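How long is the Drorkby loop?
Two laps of the reservoir, and I give myself the whole morning for it. Start at the Braten gate, where the parking is free.

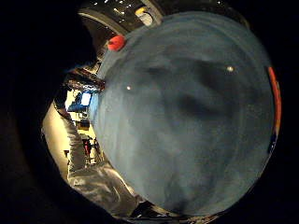 Can I bring my dog?
Yes, on a leash! Mine comes every time. Do pack a warm layer for the lookout, even in November sunshine. Anything with a bit of fuzz to it, like that blue-grey fabric, is lovely up there once the wind gets going.

Is there a bus?
The 97 stops at Shirima (colour-coded green on the map), then it's a short walk to the gate.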